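Was kostet so ein Greifer, bitte?

Ich hatte mir fest vorgenommen, diesmal nicht als Erstes nach dem Geld zu fragen. Hat keine zwei Minuten gehalten. Meine Gesprächspartnerin verantwortet bei Skovau die Anschaffungen, und sie lacht, als ich mit dem Preis anfange. »Das fragen alle. Und alle meinen damit den Roboterarm. Der Arm ist bei uns gerade die kleinste Sorge!«

Wir sitzen mit Tee in der Küche, nebenan wird gearbeitet, und auf dem Tisch liegt ausgedruckt der Haushaltsplan fürs nächste Jahr (ja, auf Papier, sie will darin herummalen können). 43 Posten stehen drauf. Manche sind durchgestrichen, manche doppelt umrandet, neben einem steht nur ein großes Fragezeichen. Das sind die Kabel.

»Kabel plant kein Mensch ein«, sagt sie. »Da kauft man für viel Geld Geräte, und dann fehlen einem Verlängerungen, Netzteile, ein vernünftiger Verteiler. Beim ersten Mal haben wir 453 Euro nur für solches Zeug nachgeschoben, alles in kleinen Bestellungen, jede mit eigenem Versand. Da habe ich mich richtig geärgert.«

Skovau bringt Robotern Handgriffe bei, wie sie im Büro und im Haushalt vorkommen, und die Vorlage dafür liefern Menschen. Das Projekt heißt intern Simiyu, und wer dabei mitmacht, nimmt in jede Hand einen Greifer und macht damit vor, was die Maschine später selbst können soll. Ich durfte auch mal. Man fühlt sich anfangs wie mit zwei Grillzangen unterwegs, dann geht es überraschend gut, und nach einer Weile merkt man die Unterarme. Sie nickt, als ich das erzähle. Pausen stehen deshalb im Plan, und zwar als Kosten.

»Die Stunde, in der jemand Kaffee trinkt, bezahle ich ja auch, und das soll so sein. Wer das weglässt, hat hinterher einen schönen Plan und müde Leute.«

Zurück zu den Greifern. Ich will wissen, warum sie nicht gleich mehr davon gekauft haben. Angefangen hat Skovau im April mit sieben Stück, inzwischen sind es 14, und zwischendurch gab es wohl eine längere Diskussion, ob man nicht mit einem Schwung auf die doppelte Menge gehen sollte. Der Händler, Stikisgate, hatte einen Rabatt angeboten. Sie war dagegen.

»Ich kaufe ungern etwas zweimal, und bei der ersten Lieferung wussten wir einfach noch nicht, was uns stören würde. Der Griff, zum Beispiel. Meine Kollegin hat kleinere Hände als ich, die kam mit dem Ding überhaupt nicht zurecht. Bei der zweiten Bestellung haben wir dann den schmaleren Griff genommen. Mit dem Rabatt säßen wir jetzt auf einem Schrank voll vom falschen.« 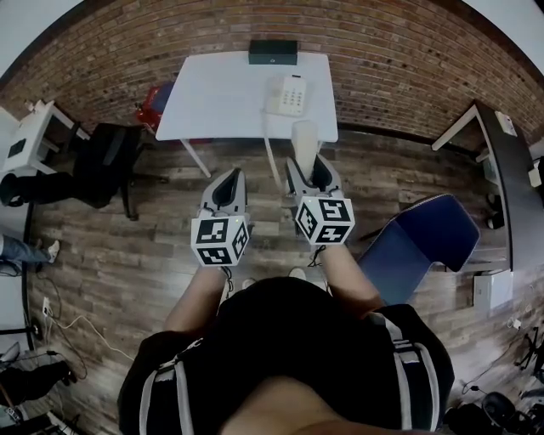 Beide Hände belegt: zwei Greifer mit Markerwürfeln, vorn der Tisch mit dem Telefon.

Die Würfel mit dem Schwarz-Weiß-Muster hatte ich ehrlich gesagt für Deko gehalten. Sind sie nicht, über die Muster lässt sich per Kamera verfolgen, wo der Greifer gerade ist und wie er gehalten wird. Und weil die Muster sauber bleiben müssen, hat sie Ersatz gleich mitbestellt. »Ein Kratzer an der falschen Stelle, und du suchst den halben Vormittag nach dem Fehler. So ein Ersatzteil kostet fast nichts. Der Vormittag kostet.«

Überhaupt rechnet sie gern in Vormittagen. Ein neuer Arbeitsplatz dauert einen, bis alles steht und läuft. Eine neue Person anlernen: zwei. Das schreibt sie mit dem Bleistift neben die Eurobeträge, und wenn die Vormittage zu viele werden, fliegt der Posten raus, egal wie günstig er ist. Ich finde das herrlich und habe mir fest vorgenommen, es bei meiner nächsten Küchenplanung genauso zu machen.

Und die Möbel? Da wird sie fast streng. Für die Übungen braucht es ganz gewöhnliche Sachen, Tische, Telefone, Stühle, und die Versuchung sei groß, dafür schicke neue zu bestellen. »Wozu denn? Der Roboter soll doch später in normalen Räumen klarkommen. Wir nehmen, was da ist, und was fehlt, kaufen wir gebraucht. Das spart Geld, und es sieht nicht alles gleich aus.«

Bleibt der Arm, der große Posten, den ich am Anfang so unbedingt wissen wollte. Den will sie vorerst mieten. Das Angebot von Plelolton liegt schon auf dem Stapel, Laufzeit und Wartung sind noch offen, und über die Versicherung wird noch gestritten, die wollte nämlich wissen, ob das Gerät »beaufsichtigt« betrieben wird. »Was heißt das denn? Muss jemand danebenstehen, oder reicht es, wenn jemand im Haus ist? Ich habe dreimal nachgefragt und drei verschiedene Antworten bekommen.«

Ob sie anderen etwas raten würde, die gerade vor ihrem ersten Gerätebudget sitzen, frage ich noch, schon im Mantel. Sie überlegt. »Klein bestellen und Lieferzeiten schriftlich geben lassen. Und eine Zeile für Kleinkram, die einem viel zu hoch vorkommt. Die dann bitte noch mal verdoppeln.«

Den Preis für einen einzelnen Greifer hat sie mir übrigens doch nicht verraten. Das sei Verhandlungssache, und die nächste Runde mit Stikisgate stehe ja noch an.

28.11.2021

Weitere Beiträge
Mieten oder kaufen? Was im Kleingedruckten steht
Gebrauchte Büromöbel: unsere Erfahrungen mit drei Händlern
Wartungsverträge lesen, ohne einzuschlafen
Simiyu, Teil 1: Wie alles anfing
Leserfragen zum Gerätebudget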